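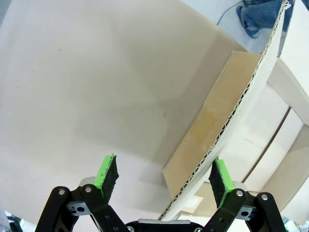 Terkbridge reuse center to take flat cardboard from households

The reuse center at Terkbridge will start accepting flattened cardboard from households in March, after a trial with local shops filled two storage bays in its back building.

Residents can bring up to 20 sheets per visit. Sheets should be dry and free of food, with tape and staples pulled off. Corrugated cardboard is preferred. Cereal boxes, egg cartons and waxed packaging will still go in the regular recycling bins by the gate.

"People were already leaving big boxes outside the door at night, and then it rained," said Elis Rosser, who manages the center. "We would rather have them inside, flat and stacked."

The larger sheets will go to residents who are moving, storing furniture or painting. Rosser said appliance boxes are the most requested, as one side of a refrigerator box will cover a good stretch of hallway floor. Smaller pieces are cut down for use as dividers and corner guards.

Cardboard is also used at the center itself, where it goes between donated items and the walls. The pale walls in the back building were repainted last year and had picked up scrapes from table legs and bed frames by summer. Since the sheets went up, the staff have had to touch up the paint once.

The shop trial began with Granström, a furniture store on the same road, and was later joined by Meva, which sells kitchen goods. Between them the two stores sent 79 loads. Josée Grewal of Granström said the store used to pay for a pickup every week and now drives most of its boxes over in its own van.

Muthu Varma, who lives two streets from the center, collected a stack for a move last month. He said he used it under a washing machine and along the stairs.

"I took 40 pieces and brought most of them back," Varma said. "A few were too bent – I put those in the bin."

Cardboard can be dropped off from 9 a.m. to 4 p.m. at the side entrance, where there is room for one car at a time. Sheets longer than a car trunk may be folded once along an existing crease. There is no charge for dropping off or taking away, but anyone wanting more than one stack is asked to call first.

Bubble wrap and foam packing are not part of the program. Rosser said the center may look at foam later in the year if it can find the space.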